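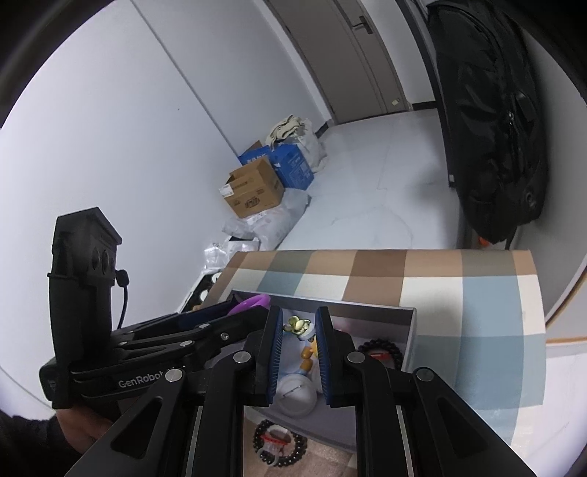 Trinket box, part-way through. Figurine in, one bracelet in, one bracelet still out.

How to Sort the Box of Small Things

4 min read

Every home has one. Ours is a grey open storage box that was bought for stationery and has never met a pen. It holds beads, hair bits, figurines and whatever was on the hall table when visitors rang from the corner. Set aside an hour, make a cuppa, and don't start after dinner.

1. Tip the lot onto something pale. An old sheet will do. Dark beads on dark carpet are a job for bare feet at 2 am.

2. Bracelets first. They tangle with everything, including each other. Check the elastic by stretching it gently between two fingers. If you see white threads, restring it now or accept that you'll be finding beads until November. I use 0.7 mm elastic from the craft counter at Mansour in Bargate, $4 a roll, and a surgeon's knot with a dab of glue.

3. Lay black bead bracelets flat, one at a time. Two in a heap look like one long bracelet with a grudge.

4. Stand the figurines up. Lying down, they sink to the bottom and get bought again. The little one with the pale green flower head goes in the middle, where its owner can find it without emptying the box. I learned this the loud way.

5. Round flat things go beside the figurines. If you have a lid and can't say what it belongs to, give it a fortnight. Then bin it and wait for the matching container to turn up the next morning.

6. Rings, hoops and anything that might be a hair band can lean in a corner with the top poking out. Don't try to work out which is which. Ask a child and you'll get a third answer.

7. Leave the lid off. A closed box becomes a shelf, and then you own a shelf with a box inside it.

My neighbour Oleksandra Skoryk sorts hers by colour, with dividers, and once got through 417 beads in an afternoon. Good on her. Mine stays sorted until the school holidays, and I've stopped asking for more.

Leftover beads keep well in a 250 mL jam jar. Label it, or someone will try them on toast.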